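Will a Robot Ever Clear My Kitchen Table?

By Zofia Pawlak

My mother-in-law has one question about my job, and she asks it every December over the dumplings: "So can it do the dishes yet?" I write about machines for a living, and for years I've mumbled something and reached for the sour cream. This winter I decided to go and get her a proper answer.

First stop was Cuvell, a small outfit that rents the upper floor of an old mill in Cillcombe and teaches robot arms to do chores. Edmund Sadowski let me in, handed me a coffee and pointed me at a machine folding a dish towel. It was slow (I finished the coffee), but it got there, and I may have clapped! Then he tossed in a bathrobe and the poor thing just held it up by one sleeve.

Shop floors are further along, or parts of them are. At Stuvley, where they pack hinges and drawer handles, one arm fills 1138 cartons in a shift and hardly ever fumbles. Elżbieta Żak runs that line and she's fond of it, but she still keeps two people at the end for anything that comes down crooked. The cartons are all the same size and they all arrive the same way up. I looked at them and thought, well, my kitchen has never once been like that.

What surprised me most was how the home robots learn. You don't program a chore so much as show it, over and over, with a gripper in your own hand. Mieczysław Lis told me his team wanted 3000 goes at tidying a table before they'd even start training, plus another 200 to test on. He sounded tired just saying it. 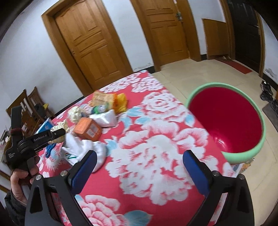
Tidying a table sounds like the easy one until you try to write down the rules. Is the thing trash, or is it lunch? Does it go in a cupboard, or did somebody leave it out on purpose? Take a crumpled white cloth, or maybe it's a bag, lying next to an orange box on a cloth covered in huge flowers. I can't tell which it is and I've been putting things away for decades. A shiny plastic package is bad enough with the light bouncing off it, and then you've got all those printed petals for the software to sort from the real stuff.

So what do I tell my mother-in-law? Towels, yes, if you're patient. Cartons, absolutely. Dishes, sometimes, in a lab, with Edmund standing by. Bogumił Ostrowski, who fixes the arms at Cuvell, wouldn't have one at home yet, and he gets a discount. She's going to be unbearable about it.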